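Glued seam (papercraft)

A glued seam is a joint between two sheets of paper or card, or between two parts of the same folded sheet, held by a thin layer of adhesive. It is the usual joint in hand-made envelopes, folded card sleeves, small boxes and paper wallets. The adhesive may be paste, liquid glue, double-sided tape or a solid glue stick. This article deals mainly with seams made by hand with a glue stick.

Terms

The part of the sheet that carries the adhesive is called the flap, tab or lap. The part it is pressed on to is the receiving panel. The line along which the sheet bends is the fold or crease, and the distance the two parts overlap is the lap width. A seam laid close to a fold is called an inner seam, and one along an outer edge an edge seam. In the Skadbridge pattern books the lap is called a "lip" and the crease a "hinge". Both words are still used by some older makers in that district.

Materials

Paper for envelopes is usually thinner than card for boxes. Thin paper folds without scoring but may wrinkle when a wet adhesive is used. Card keeps its shape better but springs back at the fold, and the seam has to be held until the adhesive grips. Coated papers take glue badly on the shiny side, and the coating is sometimes rubbed away on the lap with fine abrasive paper.

A glue stick consists of a solid adhesive in a tube with a cap, raised by turning the base or, in older types, by pushing a plunger from below. The adhesive is a soap-like gel that softens under rubbing and leaves a film on the paper. Some sticks are coloured blue, green or purple so that bare patches can be seen during application, and in many of these the colour fades as the film dries. The film contains less water than paste does and so causes less cockling, but it dries sooner and allows less time for moving the parts.

Method

The sheet is cut, scored if necessary, folded once in each direction and opened again. It is then laid on a hard, flat surface that can be wiped clean, such as stone, glass or a laminate worktop. A soft surface lets the paper sink under the stick and gives an uneven film.

The tip is raised only a few millimetres above the collar, as a long tip bends and breaks. It is drawn along the lap in one direction, from the middle outwards, so that the edge of the paper is not caught and turned up. On an inner seam the stick is held low and the tip is worked into the angle between the two panels. A worn tip has a rounded end and may crumble slightly at the side; loose pieces should be picked off before closing, as they leave lumps under the lap.

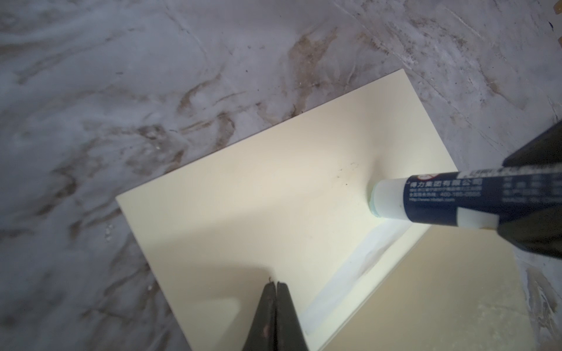 Maureen Horrocks disagrees with the usual advice on inner seams, and holds that glue should stop short of the crease altogether, leaving a dry strip of 2 mm. A film carried right into the fold, in her view, stiffens it and makes it crack after repeated opening. Her objection applies chiefly to wallets and folders. On an envelope, which is opened once, the dry strip is seldom left.

After coating, the lap is turned over and pressed from the fold towards the edge with a bone folder, the back of a spoon or a clean cloth. Pressing in the opposite direction traps a ridge of paper at the fold. The seam can be shifted for a short time after closing, depending on the thickness of the film and the warmth of the room. It is then left flat under a light weight.

Lap width

The lap must be wide enough to hold but not so wide that it shows through the front or stiffens the whole panel. For letter paper a lap of 6 mm is the narrowest that can be coated evenly with a stick of ordinary diameter. Wider laps are used on card. Where a narrower lap is needed, a strip of scrap paper is laid beside it as a mask and the stick is run over both.

Pointed and shaped flaps

Envelope flaps are cut square, rounded or pointed. A pointed flap reaches further down the back of the envelope and is commonly glued along its two sloping edges only. The point is the weakest place in the seam. Thin paper tends to curl there after cutting, most of all when the point lies across the grain of the sheet, and a curled point lifts out of the glue before it has set. The curl may be taken out by drawing the paper over the edge of a ruler with the hollow side upwards, or by leaving the cut pieces under a board overnight.

Handling also affects the point. A single sheet held upright by its lower part will bend under its own weight, and the free end leans over. Pieces waiting to be glued are therefore better kept lying flat, with coated parts facing up and well apart from finished work. 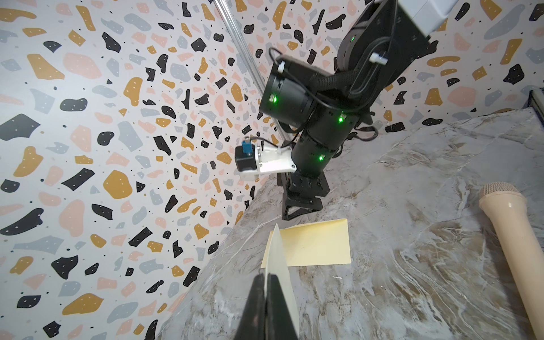 Regional practice

At Skadbridge, hand-made envelopes were produced as outwork from 1815, with flour paste applied by brush to a fanned stack of blanks. Fanning exposes only the lap of each piece, and a whole stack can be coated in a few strokes. The method does not suit glue sticks, which drag the upper sheets out of line.

The Clestavberg fold, recorded in a hand-written manual of 179 leaves, uses two narrow seams set at an angle in place of one wide one. It takes longer to close but wastes less paper. The blank is cut from a sheet 558 mm long.

In the Kallio variant the second seam is left out and the flap is tucked.

Faults

Lifting at the edge is caused by a film that stopped short of the edge or had dried before closing. Cockling results from too much adhesive or from a lap cut across the grain. Grey marks along the seam come from dirty hands, pencil lines or a soiled tip, and can be reduced by wiping the tip on scrap paper before each use. Skewed panels follow from an inaccurate fold and cannot be corrected once the glue has set.

See also

Bone folder
Grain direction (paper)
Stultov sleeve
Wheat paste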